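Spent Monday convincing a motion planner that glass exists. Progress is mixed.

The depth camera returns nothing useful on clear surfaces, so as far as Yorath (our planner) was concerned, a vase was a polite gap in the air. It planned straight through the gap. Every time. With great confidence.

Fix number one was to fill missing depth with a blob. Now everything transparent was a boulder and the planner refused to leave home. Very safe. Zero broken vases. Also zero moved vases.

Fix number two: segment in color, fit a rough cylinder, hand that to Yorath as the collision body. 140 lines of Python, 3 of which I understand this morning. 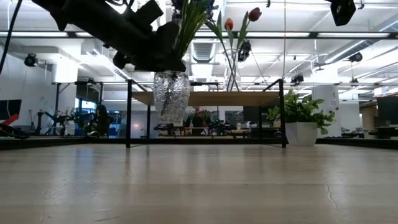

Attached objects are next on my list of grievances. Once the gripper closes, whatever it holds has to become part of the arm in the collision model. My code attached the vase and forgot the flowers. With stems that long fanning out above the gripper, that's a lot of arm the planner doesn't know it has. The tulips on the shelf are in there as a fixed obstacle, with leaves rounded up to a fat cone.

Prelov, our simulator, passed all 2,000 runs of this, by the way. Prelov's flowers are rigid and its glass is gray. I'd pass too.

Current plan: grow the held shape upward until it covers the blossoms, then cap the wrist tilt so the bouquet stays a vase problem. Planning time went up to 2 seconds – I can live with that.

Branch is called climero-bouquet. Reviews welcome, especially from anyone who has opinions about cones.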